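Plovham College of Further Education
Household Services, Level 2
Unit 4: Clearing and Waste in Shared Rooms
Course handout, revised 17 Oct 2026
Unit leader: Styliani Sfakianakis

Purpose of this handout

These notes accompany the practical session on clearing tables after light refreshments. Learners should read them before attending and bring them to the practice room. The session assumes that Unit 3 (Surfaces and Cloths) has been completed. Learners who have not yet been signed off for Unit 3 should speak to Chrysanthi Karras in the unit office.

1. What counts as table waste

For this unit, table waste means whatever is left on or near a table once people have finished eating and drinking, and which will not be washed and used again. It commonly includes paper cups, tissues, small drink cartons, fruit nets, sweet wrappers and the clear film in which food has been packed. Crockery, cutlery and cloth napkins are not table waste and are dealt with in Unit 5.

Personal belongings are never to be treated as waste. If an item might belong to someone, it is placed on the side shelf and entered in the room book.

2. Preparing the bin

The bin is lined before clearing begins. Open the bag fully, lower it until it reaches the base, and fold the top edge over the rim on all sides. Press the bag against the inner wall to let out trapped air. A liner that is not folded over will slip down as soon as anything heavy is dropped in.

Place the bin on the floor beside the table, close enough that waste can be passed across without being carried over the cloth. In the Durrani Room, where space is limited, the bin stands at the end nearest the door.

3. Order of work

Clear in the order given below. The assessor will expect to see the same order on each occasion.

Cups and cartons. Check each one for liquid before lifting it. Any liquid is poured into the slop bucket and not into the lined bin. A cup lying on its side should be stood up first, and the cloth beneath it checked for marks.

Tissues and napkins. Pick these up by a dry edge. Gloves are worn throughout, and hands are washed when the work is finished.

Nets and wrappers. Foam fruit nets are light and are easily knocked to the floor. Small wrappers tend to hide beneath other items, so lift and look.

Plastic film. Film clings to gloves, to the cloth and to the side of the bin. Gather it into a lump, hold it over the opening and let go only when the loose ends are inside the rim. With film there is often one flap that catches on the edge — tuck it in before moving to the next item.

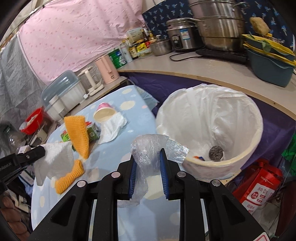

4. Worn cleaning items

Steel-wool scrubbers, sponges and disposable cloths are thrown away when they begin to shed or can no longer be rinsed clean. They go into the same lined bin as table waste. Shake out excess water over the sink beforehand — a soaked scrubber will weigh down the bag.

5. The cloth

The tablecloth stays in place until all waste has been removed. Crumbs are then brushed towards the nearest edge and caught in a pan. Printed cloths need a second look, as small marks are easily missed against a pattern. Wipeable cloths are cleaned with the Kutwood solution at the strength shown on the bottle. Fabric cloths are folded inwards and taken to the laundry point.

6. Assessment

Each learner will clear one table within 30 minutes, working alone. Up to 3 attempts are allowed in the term. Written feedback is given after each attempt and should be kept in the learner's folder. The reflective account for this unit must not exceed 2000 words and is due at the end of June.

Further copies of this handout are available from the unit office.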